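# Drying Laundry Indoors: Humidity and Drying Time in a Shared Apartment

Yamila Henríquez and Javiera Espinoza
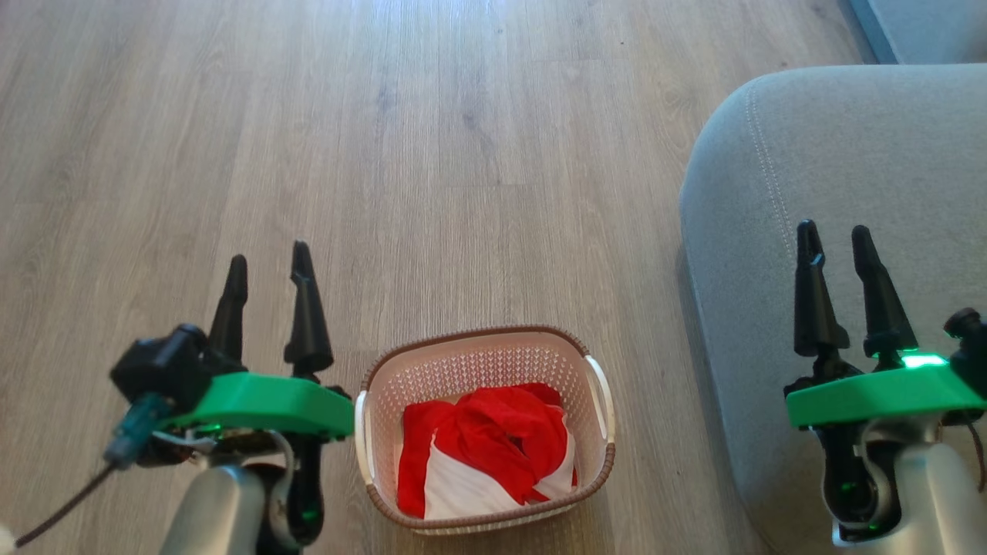 Our building in Dravport has no yard and no balcony on the upper floors, so everyone dries clothes inside. In winter the bedroom windows run with water in the morning and the corner behind the wardrobe has dark spots. We wanted to know how much of that comes from the laundry, and whether moving the drying rack or opening a window makes a difference that can be measured with cheap equipment.

## Background

A washed load holds a lot of water even after a good spin. All of it goes into the air of the room. Warm air can hold more water vapor than cold air, and when moist air touches a cold surface such as a window or an outside wall, some of the vapor turns back into liquid. Relative humidity tells us how much vapor the air holds compared with the most it could hold at that temperature.

Drying speed depends on temperature, on the humidity of the air, and on how fast the air moves past the cloth. The last one surprised us when we read about it. Without air movement, a damp layer sits next to the fabric and slows everything down.

## Method

We used the same test load each time: cotton T-shirts and one bath towel, washed on the same program and spun at the same speed. We weighed the load dry before the first test, then weighed it wet after each wash. The load was called dry when it came back to within a small margin of its dry weight.

There were four setups:

1. Small bedroom, door and window closed.
2. Small bedroom, door closed, window open a hand's width.
3. Small bedroom, door and window closed, desk fan pointed at the rack.
4. Living room, doors open to the hall, window closed.

Each setup was run three times. A digital humidity meter stood on a shelf across the room from the rack, at the same height in both rooms. We read it every hour while one of us was awake and left the last reading of the night until morning. The kitchen scale was not big enough for the whole load, so we weighed it in two parts and added the numbers — slow, but it worked.

We spaced the items the same way on the rack by marking the bars with tape. Javiera did the hanging in all the tests so that the folding and spacing would not change from person to person.

## Results

The closed bedroom was the slowest setup in all three runs. The humidity rose quickly in the first hours, stayed high through the night and came down only after the T-shirts were dry and the towel was the last thing still damp. The window glass was wet every time.

With the window open, the humidity rose less and the glass stayed mostly clear. The room also got colder, and this probably took away part of the benefit. One run, on a rainy evening, was hardly faster than the closed room.

The fan gave the shortest drying times. It did nothing to remove water from the room, and the humidity peaked higher than in any other setup. The window was wet then too, but for a shorter period.

The living room came second for speed. Its humidity never rose as far as in the bedroom, since the same amount of water was going into a much larger volume of air.

In every setup the towel took longer than the T-shirts. The towel's bottom edge and the fold over the bar were always the last places to dry.

## Sources of error

The outdoor weather was different on each day and we had no control over it. We wrote down the outdoor temperature but have no outdoor humidity readings. The heating in our building is shared and goes down at night, so evening tests had a cold period that morning tests did not. We also opened the bedroom door to take each reading, which let out some damp air. A meter that stores its own readings would have avoided this.

We lost one reading in setup 2 when the meter fell off the shelf. It gave the same numbers as before when we checked it against a second meter, so we kept using it.

## What we changed at home

The rack now stands in the living room with the fan on low. After the washer stops, we run a second spin for towels and jeans. The bedroom window is opened wide for a short time in the morning, with the radiator off.

We would like to repeat the tests in September, when the heating is off, and include a synthetic load. Yamila also wants to try hanging the towel by one edge so there is no fold over the bar.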